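El Sampaio reabre con apartamentos nuevos y yo ya he dormido allí

4 de marzo de 2026

Los que me leéis desde hace tiempo sabéis que tengo debilidad por los apartamentos turísticos de pueblo, esos con cocina de verdad y un perchero en la entrada. Pues bien, el Sampaio, en lo alto de Tustden, ha vuelto a abrir después de un invierno entero de obras, y me faltó tiempo para reservar (dos noches, que el presupuesto da para lo que da).

Lo primero, los precios, que es lo que me preguntáis siempre. Las dos noches me salieron por 432 coronas con el desayuno incluido, y si te quedas la semana completa la tarifa es de 1185. En julio sube, claro, y además piden una estancia mínima de cinco noches. En recepción me dijeron que ya tenían bastantes reservas para esas fechas, así que yo no me dormiría. 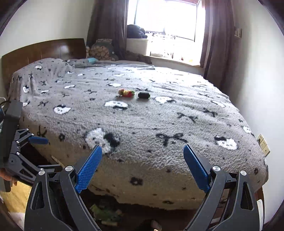

El edificio es el mismo de siempre, por fuera apenas le han tocado la fachada. El cambio gordo está dentro: han juntado varias habitaciones pequeñas para sacar apartamentos de un tamaño decente, han cambiado toda la calefacción (¡por fin!) y las ventanas ya cierran como tienen que cerrar. La última vez que estuve se colaba el aire toda la noche y acabé durmiendo con el gorro puesto. Esta vez, ni un ruido, y eso que hizo viento.

El desayuno te lo dejan en una cesta en la puerta a partir de las ocho. Pan del horno de abajo, mantequilla, una mermelada de ciruela buenísima y café molido para que te lo hagas tú. A mí me encanta desayunar en pijama, de modo que por mi parte ninguna queja. Si sois de bufé y tortilla al momento, igual os quedáis con hambre.

También hay novedades en el camino de Drullstead, que sale justo detrás del aparcamiento. Lo han limpiado y vuelve a estar marcado hasta el mirador, a 1037 metros de altitud. Se sube bien, aunque el último tramo tiene su cuestecita y conviene llevar agua, que arriba no hay fuente. Yo tardé bastante más de lo que ponía en el cartel, pero es que me paro a todo.

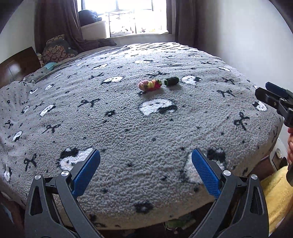
Cómo llegar y cómo reservar

La naviera Jader mantiene el barco de la mañana y el de la tarde durante todo el año, y desde el muelle de Tustden hay un autobús pequeño que os deja a la puerta. Si llegáis en el de la tarde, avisad antes, porque la recepción cierra a las siete y luego hay que pedir el código de la entrada por teléfono. Yo no avisé y estuve un buen rato con la maleta en el portal.

De momento solo se reserva llamando o por correo electrónico. La página web nueva la tienen a medias y el calendario todavía no funciona. Admiten perros pequeños en los apartamentos de la planta baja, y el aparcamiento es gratis para los huéspedes. La piscina sigue cerrada y no me supieron dar fecha.

37 veces compartido · 12 comentarios

También te puede interesar
Dónde comer pescado en Tustden sin reservar
Los horarios de Jader para la temporada de verano
Drullstead a pie: qué meter en la mochila
Tres pensiones con vistas al puerto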